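Concertina Corner: Try a Drone This Month!

We've got 25 players signed up for the Kneath squeeze-in, and the tune everyone keeps asking for is the slow air from Larkuvport.

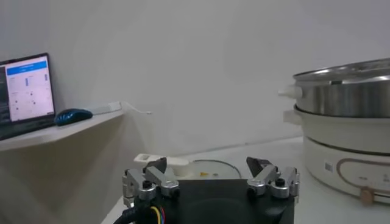 Florencia Godoy writes that she holds the low G all through the A part on her Anglo and only changes bellows direction at the end of a phrase — it gives her far more air for the high notes. I tried it Monday night and loved it! Start with 2 bars at a time, keep the left hand light, and let the drone sit under the melody. English players can do it too (use the low C if your G is slow to speak). Sheet music is on the table at Bastalport from 7 p.m.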